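The Inventory

Şengül Dönmez started the inventory on October 26, 2019, at seven in the morning, with a clipboard, a roll of numbered tags and the lease.

The lease ran to 22 pages. Clause 7 required the tenant to return the hall at Clilham in the condition in which it was let, less fair wear. Schedule B listed what had been in it at the start: the lockers, the shelving, the railing on the upper level, the steps. Anything not in Schedule B belonged to Luston and had to be moved, sold or written off before the end of January.

She worked from the door inward. Lockers, one bank, Schedule B. Projection screen, Luston. Whiteboard, claimed by both parties in separate letters. She wrote "disputed" and gave it a tag with a D on it. The wooden board against the left wall appeared in neither list. She measured it and wrote down the measurements.

By ten the others had come in. Most went upstairs, where the heating was better. She could hear them talking through the ceiling beams but could not make out the words.

The shelving took the longest. It was a fixture under the lease, but the contents were not, and the contents had never been recorded. There were boxes on the lower shelves and small objects heaped on top, and in front of it all, the water jug with the red cap.

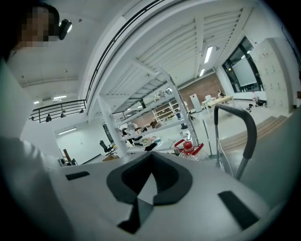
Who owned the water jug?
Smits, the landlord's agent, had left it there during the pipe repair, and it had stayed on after the pipes were fixed.

She wrote "Smits, to be returned" and moved on. The entry looked thin. She went back and added "one, with handle."

The method was simple. Each item got a tag, a line and an owner. If the owner was in the building, the owner initialed the line. If the owner had left the firm, the item went to Jomness, the storage company, at a rate of six dollars a month per shelf. She had budgeted for 40 shelves and expected to need fewer.

What the method did not cover was things in use. A chair could be tagged with a person in it. A table could be tagged under a person's elbows. Bottles, cups and packaging were consumables and were excluded by a note at the foot of the form, which she had written herself. She had not defined "consumable." At eleven she came to the round table and found that the definition was needed.

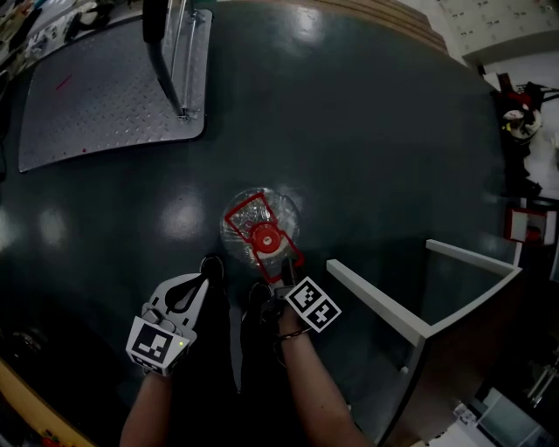

"Is the bottle on your list?" the man at the table asked.

"It's a consumable."

"It's been here since the first week. We never consumed it."

She read the note again. It said: items intended to be used up. Intent was hard to establish at this distance. She asked who had bought it. He thought it might have come with the table.

The table was Schedule B. If the bottle had come with the table, it was arguably a fixture, and Clause 7 applied to it. She turned to the last page of the lease, where there were blank lines for amendments, and looked at them for a while.

"Do you want me to sign something?" he said.

"Not yet."

She tore off a tag, wrote a D on it and put it down beside his hand. Then she did the chairs.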